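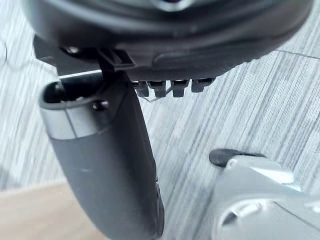

Dremside, 2025-10-18

Clastorer household goods store: progress report to the Ranasinghe Fund
Prepared by Orvokki Sjöberg

1. Status

Sorting and repacking of the household goods store began in April and is still in progress. Of the 4000 items on the intake list, 1126 have been checked, cleaned where needed, packed and given a shelf position. The rate is below plan. Kitchen goods were taken first and are slow work: lids have to be matched to pots, and sets that arrived in different donations are often split between boxes.

2. Method

Each item is entered under one of 21 categories. The original list had more, but several overlapped ("baking" and "oven use", for example) and these were merged in the summer. Glass and ceramics are wrapped singly and packed upright. Textiles are folded to the width of the shelf and stored without boxes. Box labels go on the short side, facing the aisle, with the category code first and the shelf position second.

Items that fail the check go to a separate bay. Chipped plates and pans with loose handles make up most of these. Electrical items are held back until they have been tested and are not included in the packed total.

3. Shelving

The Gamard shelving has been assembled along the long wall. One bay was delivered with uprights of the wrong height and is being exchanged at no charge. Until then the heavier cookware stays on the lower levels of the next bay — this blocks part of the space set aside for bedding.

4. Staffing

Fumiko Katayama has taken over the intake list and now approves all category changes. Packing and listing were previously done by the same person in one session. They have been separated, and the number of mislabeled boxes has gone down.

5. Budget

Spending on boxes and wrapping paper is within the approved amount. We request that 10 percent of the transport line be moved to shelving, to cover a further bay for bedding. Transport has cost less than planned as most donors deliver their own goods.

6. Next period

Finish kitchen goods, then start on textiles. Electrical testing is not yet scheduled. The revised category list is attached as Annex A.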